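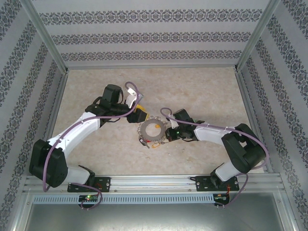 A user of the previous release wrote in to say that the arms stop dead whenever both planners ask for the middle of the cell, and asked whether that was the controller or the solver. It is the solver. Release 2 of giserik-bimanual changes how it behaves, and the details are under Shared zone.

giserik-bimanual

Planning and control package for two rail-mounted arms working in one enclosure. Licensed for research use. Maintained at Claver.

Components

giserik-core: joint-level control, one process per arm, clock shared over a local socket.
xu-plan: joint-space planner for both arms, with collision checks between links.
zonham-view: perception node. Publishes object outlines and grasp candidates.

Shared zone

The shared zone is the volume either gripper can reach. Only one arm held the lock on it in release 1, so a request from the other arm waited until timeout. The lock is now per cell of the voxel grid, and both arms may enter if their swept volumes don't overlap.

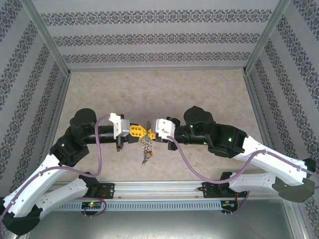

Joint holds are declared in the task file with hold: both. The planner then treats the two grippers and the part as a closed chain and drops the clearance check between fingers – the check between housings stays on. Anything hanging from the part has to be modelled separately. For the yellow part with two flared wings, each wing is a grasp frame, and the coiled spring below it is entered as a capsule under the narrow waist. Leave the capsule out and xu-plan will route a link straight through it.

Defaults

Control rate: 192 Hz
Finger clearance: 10 mm
Lock timeout: 10 s

Known issues

Small metal loops lying close together are merged into one outline by zonham-view. Set split_outlines to true and expect slower updates.
Cables are not modelled. Keep wrist rotation limits at the supplied values.
Changing the colour threshold while the node is running has no effect until restart.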